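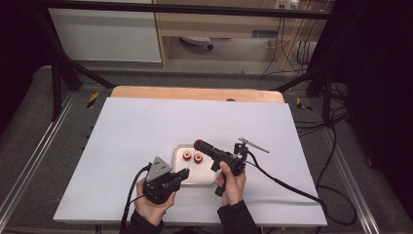
Small Parts Trays and White Work Surfaces: Member Discussion

Cisternas Workshop Forum > Benches and Surfaces > Trays and Boards
Thread opened October 29, 2025

candis_stores
Members are invited to comment on a matter under review at our site. We are replacing the work surfaces at the sorting stations and must choose between a plain white board laid flat on a table frame and a dark rubber mat. The white board is in use at one station at present, with a shallow white tray near its center for small parts. Two red-orange rings with pale centers are on the tray in the picture at the head of this thread. Parts of that color are easy to find against white. Our concern is the pale stock, which makes up a large share of the work. We would welcome the views of members who have used either surface for a full year.

benchline65
Our department adopted white boards in February and has no plans to return to mats. A matte white surface shows dust, filings and stray parts at once, and it can be wiped down between jobs. I would recommend that the board be fastened to the frame at all four corners. A board that is only resting in place will move when an operator leans on it.

Breveck_QA
I must respectfully disagree with the arrangement as shown. The board is matte, which is correct, but the tray has a glossy surface and reflects the light. Under overhead lamps this causes eye strain over the course of a shift, and a small pale part can be lost in the glare. We withdrew our glossy trays and issued matte gray ones. The cost was modest: 30 trays were replaced in a single order.

candis_stores
Thank you. Was the gray chosen for contrast, or was it the only color available?

Breveck_QA
It was chosen for contrast. Gray is a fair background for both light and dark parts. White on white is the combination to avoid.

remon_facilities
The point about glare is accepted, but it may be a lighting matter and should be treated as one before any trays are discarded. We moved our lamps to the side of the bench and kept the trays we had. Complaints stopped. I would also caution against gray for rubber rings. Many of ours are gray or black, and they were far harder to see on the gray trays we tested.

Breveck_QA
Side lighting was tried here and produced long shadows along the rim of the tray. Results will differ by room.

benchline65
On the subject of rims, a shallow tray with a slightly raised edge is suitable for counting out a few rings at a time. It is not suitable for storage. Staff should be instructed to carry stock in lidded tubs and to place on the tray only what is needed for the current job.

sorting_desk_18
May I add a note on cables. One runs across the right half of the board and over the edge toward the floor. Our site rules require that any cable crossing a work surface be clipped to the rear of the frame. A cable that hangs at the side can catch a sleeve and take the tray with it.

remon_facilities
We apply the same rule, although I consider it too strict for hand tools. A cable clipped at the rear must still reach the operator, and a short one restricts the wrist. We permit a side drop provided that there is no walkway on that side.

sorting_desk_18
That is reasonable where the room allows it. Ours does not.

candis_stores
The comments have been noted. We will keep the white board, fasten it to the frame, and test one matte gray tray beside the present white one using both pale and dark rings. The mat has not been ruled out for the heavier work — we have 800 metal collars to sort before the end of the quarter, and they mark a painted surface badly. If any member has used a mat for metal parts, please state the thickness.

benchline65
Ours was too soft, and the collars left dents in it. I will check the thickness and post it under this thread.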